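Chapter 4: When is a demonstration a demonstration?

I promised at the end of the last chapter that we'd stop talking about file formats and get on to something you can put your hands on, so let's do that. By now you've got the Bristero toolkit installed and you've opened one of the Nallwood recordings (if you haven't, go back and do it, this chapter won't make much sense otherwise!). You'll have noticed that a recording is just one long stream. It starts when someone presses a key and stops when they press it again, and in between there's a lot of stuff you don't want to train on.

The job of this chapter is to write the bit of software that cuts that stream up. We call it a segmenter. It reads the wrist view, the finger opening and the pose of each gripper, and it decides where an attempt begins and where it ends. I've been writing segmenters for years and I still get the first version wrong, usually by making it too clever.

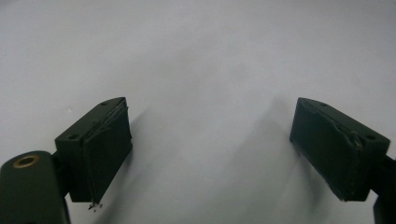 Goicoechea Teaching Group, Robot Software

Start with the dullest case there is: fingers open, plain surface, nothing between them. Your code has to recognise this one before it can recognise anything else. My first go was a simple rule that said any dark patch in the gap must be an object. Lovely idea, and it fell flat on its face, as the shadows of the fingers land in exactly the place I was checking. It flagged 73 "grasps" in a recording where I'd picked up 12 things.

Worn pads will catch you out as well. A lifted edge or a bit of stringy stuff hanging off the tip changes the outline of the finger, and if you've masked the fingers with a fixed template (I did, of course) the leftovers poke out past the mask and look like something being held. We'll make a looser mask in section 4.2 and rebuild it at the start of every session.

So what should you trust? I'd go for the finger opening first, the pose second and the picture last. If the fingers close and then stop short of fully shut, there's a fair chance something's in the way. Then you ask the picture to confirm it. Do it in that order and the whole thing runs faster too, which your laptop will thank you for.

Now let's add a second hand, and a few bottles.
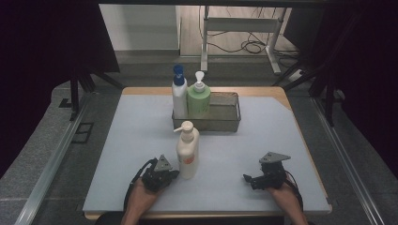
Fig. 4.2 Two hand-held grippers at the table, head view.

With two grippers you've got two streams, and they won't agree about when anything started. One hand can be closing in on a pump bottle while the other hangs about on the far side of the table. Do you cut on the first hand to move, or wait for both? I cut on the first and keep the idle hand's data, and the exercises at Cinotstead are set up that way. You may well prefer the other way, and section 4.4 lets you swap it with one setting.

Have the head view open in a second window while you work through 4.1. You won't feed it to the segmenter yet, but it's a great help when you're staring at a cut and wondering what on earth the hands were up to.

Comments (3)

pip_solder: Setting the opening threshold to 90 per cent fixed nearly all my false cuts. Is that cheating?

marrowfat: Not cheating, but try it on the second recording before you get too fond of it. Mine missed every thin object.

tealeaf98: Does the looser mask in 4.2 need both wrist views or can I do one side and flip it?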